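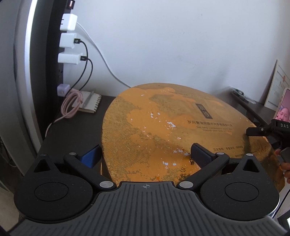
The desk end of the room, with the big round cardboard tray in pride of place.

I've been promising to put this page together since July, and as I've finally got a free evening and a pot of tea, on we go. It's the corner where I do my writing, sorting, charging and general pottering about, and it's only got one picture up so far (I know, hardly a gallery!) but there's so much packed into it that I've split my notes up by bits and bobs. More will go underneath once I've tidied the shelves enough to show them to anyone.

The tray
My favourite thing on the desk by a mile. It's round, it's cardboard, it's orange and gold, and it has seen better days. The gold is marbled all across the face, and where the surface has peeled you get patches of white showing through. I've been told more than once to put it in the recycling. Not a chance! I love the way old packaging wears, and a new one would just look like a new one.

The lettering
Mostly Chinese, with a dark block up near the top right that has its characters running downwards, and a bit of small English underneath that starts "THE DAYS". I do like a bit of print on a thing. I've got biscuit tins upstairs that I kept purely for the lettering on the lids, and one day they'll get a page of their own.

What I use it for
Everything, really. Beads when I'm restringing something, jigsaw edges at Christmas, seed packets in spring. The biggest jigsaw I've sorted with it was 1000 pieces, a harbour at night, nearly all of it dark blue, and I would not recommend that to anyone who values their evenings. A round tray is lovely for sorting as you can turn it to get at the far side without leaning over and putting your sleeve in everything.

The desk itself
Dark brown, and I'm very fond of it. It came from Górecki, the second-hand furniture place that used to be behind the station, and cost me 20 pounds plus a lot of puffing on the stairs. Dark wood colours do show the dust (terribly, in the afternoon) but I think everything bright looks better on it, and the orange against that brown cheers me up every single time I sit down.

The charging wall
Right, the chargers. The power strip is black and goes up the side of the white cabinet, and having it upright has changed my life, or at least my desk. It used to lie on the floor where I'd kick it. Three white plugs one above the other, a little lavender one lower down, and a pink USB plug right at the top. I'm slowly moving over to coloured ones so I can tell what belongs to what, and the lavender is the prettiest so far.

The cables
Less of a success story! The pink braided one is coiled up and still manages to wander down the front of the desk, the white one goes its own way across the wall, and the two black ones hang down in loops. I bought a pack of cable clips from Lorkano and they're in a drawer, still in the packet. If anybody has a tidy way of doing cables down the side of a cabinet that doesn't involve drilling, please do write in, I'd love to hear it.

The notebook
Spiral-bound, tan cover, small enough to go in a coat pocket, with a pen lying across it. I'm a great believer in paper for lists. I've tried doing them on the phone and I never look at them again, whereas a notebook on the desk sort of stares at you until you do the job. I always go for spiral ones as they lie flat.

The back corner
A framed certificate with a red seal, leaning against the wall. Hanging it is on the list (in a notebook, naturally) and has been for ages, but I've grown to like it leaning and now I'm not sure I'll bother. Next to it there's a phone standing up on its end with a face on the screen, which makes that corner look rather sociable.

Still to come
The shelves on the other side, the sewing box, and my old Sorkari desk lamp once I've found a bulb that fits it. I'm also after a second round tray, a bit smaller, so if you spot one at a jumble sale do think of me! The orange ones are best but I'm not fussy.

Page last updated 31/03/2023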